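3.2 Flat-pack stands and the order of assembly

The stands used in the second round of trials were of the light plastic sort sold for bathrooms and utility rooms. We chose them after the metal shelving in the first round proved too heavy for several of the older participants, who had to put it together alone at a table. Each household in the Tillik group received one kit and the maker's printed sheet, and was asked to build the stand at whatever pace suited them. Kaushik and Dhillon kept notes on the order in which the parts were joined.

Most people began with the base. A white square base with ribs crossing in an X, as in Figure 3, gives the hands plenty to hold, and the poles go in at the corners. The order of the poles varied a good deal more. Some participants fitted two neighbouring corners and then turned the base round, while others worked across the diagonal.
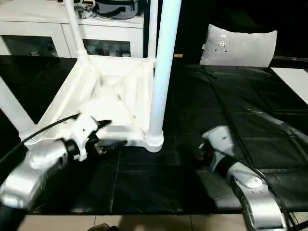

Figure 3. Stand with a square ribbed base and upright white poles, on a glossy black sheet.

Does it matter which pole goes in first? Any corner will do, provided all the poles are pushed fully home before the next shelf is put on.

Trouble came mostly at the next step. A pole that had not gone all the way down stood slightly proud of the others, and the shelf above then rocked or would not seat at all. Participants tended to blame the shelf and press harder on it - in Makowska's notes this comes up again and again. Taking the shelf off and pressing each pole down by hand cured it in most homes. The printed sheet mentions the point only in small type on the back, and we moved it to the front for the Monday group. Their results are given in Section 3.3.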